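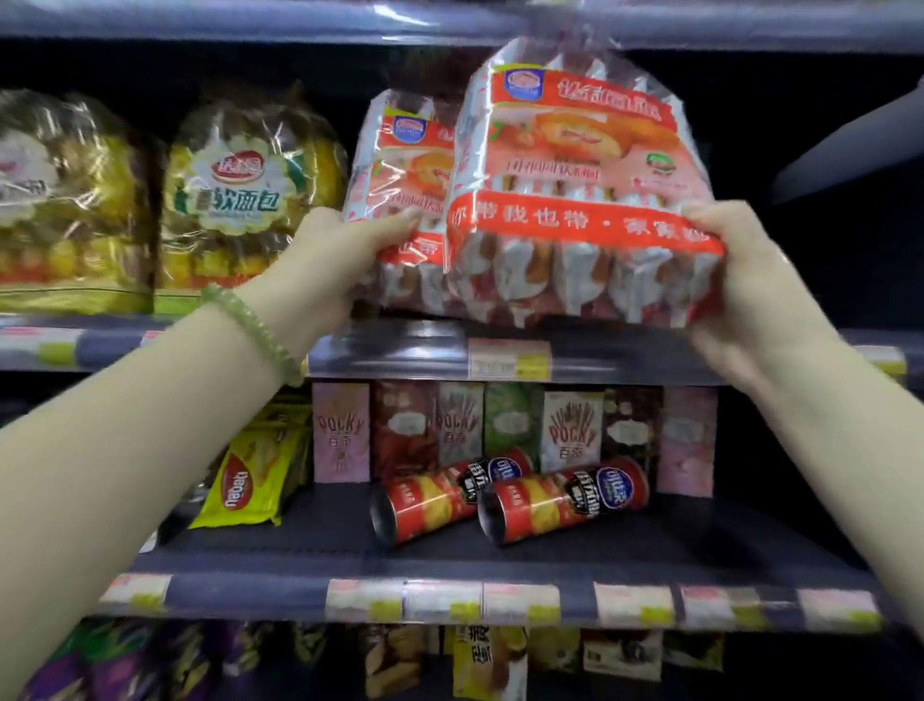
Two bags off the top shelf, with the Pocky lined up underneath.

I will happily defend packaged bread to anyone who'll sit still long enough. I mean the soft, sweet, individually wrapped kind that comes in a big crinkly family bag – the kind my baking friends look at with real sorrow. I bake too! I have a sourdough starter older than my car. I still think the snack bread aisle is the best aisle in the supermarket, and I'd like more grown-ups to admit they love it.

My favourite thing is the wrapping. Yes, it's more plastic than I'd like, and I won't pretend otherwise. But one little bread in a coat pocket has rescued me on so many long bus rides out to Villanueva that I've stopped keeping score. A bakery bun is flat by the second stop. A wrapped one comes out a bit squashed and completely cheerful.

Then there's the fun of choosing. The bag with the golden roll and the red filling on the front gets me every time, and I'm just as easily swayed by a yellow bag with 软面包 on it, which simply says "soft bread" (what more do you need to know?). I love a label that gets to the point. I love that potato chips and chocolate sticks live one shelf down, in every colour, so you can sort out the salty and the sweet without moving your feet.

My neighbour Honeylyn Cruzado grew up with a tin of this sort of thing on top of the fridge, and she keeps one now for whoever drops in. I copied her. My tin holds up to 20 if I pack it properly, and it has done more for my social life than any dinner party I've cooked. People who'd say no to a slice of cake will take a small wrapped bread and stay for tea.

So go and have a wander through the snack shelves next time you're doing the boring shop. Pick the bag with the filling you can't quite identify. Have one at about four in the afternoon, with tea, and warm it for a few seconds first if you've got a microwave handy – the middle goes lovely.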